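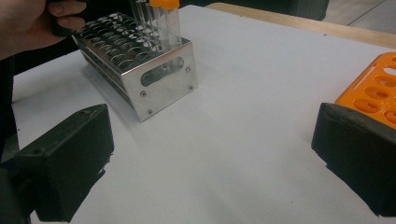 *Stainless steel rack, short end forward. Two clear tubes at the rear right, one with an orange screw cap.*

# Tube racks: Usel lab bench

Gallery entry for the stainless racks kept at the Usel site. The set replaces the moulded racks withdrawn in May, several of which had warped after repeated autoclaving. Stock is held under the Flusten storage code, shelf 7, and is listed in the bench catalogue as item 264.

**End panel.** Polished metal, with an oval slot near the top and four small round screws. Screws are to be checked for seating after each sterilizing cycle. Replace any with a damaged head; do not overtighten.

**Top plate.** Round holes in a grid, with a second tier of holes below. Load from the rear rows forward. Capped tubes should be lifted by the body, as the orange caps are sometimes left a half turn loose.

**Bench surface.** White paper covering, changed at the end of each session. Racks go back to the shelf dry. Standing water in the lower tier leaves marks on the metal that take a citric acid rinse to remove.

**Labelling.** Rack numbers are to be engraved. Adhesive labels leave a grey residue and will not be used on this set. Colour coding by cap remains as per the Hurnari sheet, revision 2.

Page updated 20th June.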